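September 1, 2021
Barkbridge workshop, dye bench

Madder, second vat of the Mosoti lot. Carrying on from the August pages, where I stopped at the scour.

Wool is the grey-white fleece yarn, two-ply, skeined and tied loosely in four places. The ties on the last batch were too tight and left pale bands, so I have used a figure of eight this time with plenty of slack. Scoured on Monday, rinsed until the water ran clear, then left in the alum bath overnight with the lid on. Handle is good, no stickiness. On the last lot I overdid the alum and the yarn felt tacky even after washing.

Root was chopped small and soaked in cold water before it went in. The first soak came off yellow-brown and I poured it into the spare bucket instead of throwing it away. Lenka Říha wants it for an overdye on the weld skeins. It is labelled and under the sink. Please don't tip it.

Heat is where I went wrong last time. I let the pot creep up while I was on the phone and the whole lot turned brick brown. So this time it went up slowly on the small ring, stirred every 10 minutes, lid off, and I stayed with it. Kept it well under a simmer. The colour started to move after the first half hour and was a clear orange-red by the time I would normally have stopped. I left it in for over 2 hours and then let it cool in the pot.

Water is the other thing. Our tap water is hard and the rainwater tank is nearly empty after the dry spell, so I split the skeins. Half went in tap water, half in what was left of the rain. Everything else the same as near as I could make it. The tap water pot is redder. The rainwater pot is more of a coral, quite pretty, but not what was ordered. I had half expected this from the notes Awuor Mfinanga left in the front of the old book, where there is a line about adding chalk, with no quantity given.

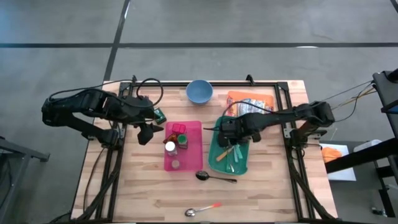 Mutua Nzioka read the above over tea and thinks the chalk matters less than the age of the root. The sack we are using came from the Gurkirura order and has been open since spring, and in Mutua's view older root gives a browner red whatever water it goes into. I can't rule that out. Both pots had root from the same sack, though, so it doesn't explain the gap between them. It might explain why neither is as bright as the card.

To settle it I will need a fresh bag and a small run on the short sample skeins. Plan is old root and new root, each in tap water and in rainwater with chalk. I'll weigh the chalk and write it down.

Rinsing: the tap water skeins bled a lot on the first rinse, less on the second, and were nearly clean after that. The rainwater ones hardly bled at all. Spun them out and hung them on the back rail away from the window. They will dry lighter, so no judging against the card until they have.

Card for this order is number 32 in the Zuvia book, the soft red, second from the bottom. Teresa Flanagan has the book at the moment. I have asked for it back by the end of the week.

Jobs:
Order madder, whole root, not powder. The powder gets into the ply and never rinses out.
New thermometer for the large pot. The old one sticks.
pH strips are almost gone.
Ask Wekesa Masanja if the tank can be patched before the rain comes back.
Snip a short length from each batch and tape it in opposite this page once dry.

Left the exhaust bath in the large pot with the lid on. There is still colour in it and I want to put the silk scraps through tomorrow before it turns.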